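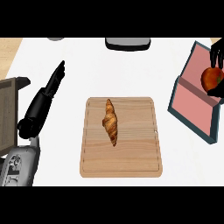 Ingrid Pennington

We are so pleased to share some news from the robot learning group at Lernavham, where a small team has spent the better part of a year teaching a two-armed robot to put food where it belongs, and doing nearly all of that teaching in simulation. The method is called Drilier, and it comes out in May together with the kitchen tasks it was tested on.

The idea is easy enough to explain over breakfast (we have tried!). A robot that learns from recorded examples tends to copy the whole recording, pauses and fumbles included. Drilier looks back over each example and picks out the moments that matter most, such as the fingers closing around an apple over a pink box, and it gives those moments extra weight in training. The rest is still used, only more lightly.

"I came in thinking we would need a mountain of data, and I was very happy to be wrong about that," said Thaddeus Ferreira, who leads the project. The team trained on 816 simulated examples and then ran 1,279 test trials, moving the food to new starting spots between trials. Policies trained with Drilier finished 20 percent more of those trials than the same policies trained the ordinary way. Some of the tests put two foods close together on one cutting board, a croissant right beside a tomato for instance, so that the robot has to choose the correct one before it reaches. 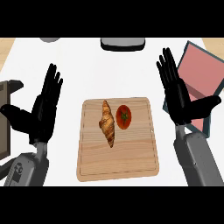 What comes next

Bent Thygesen and Everett Villanueva are now preparing the same tasks for a physical robot at our Abernathy lab, and we look forward to telling you how they get along. The simulated tasks and training code will be free for other research groups to use. Questions are warmly welcomed by Cletus Halvorsen in the Lernavham press office.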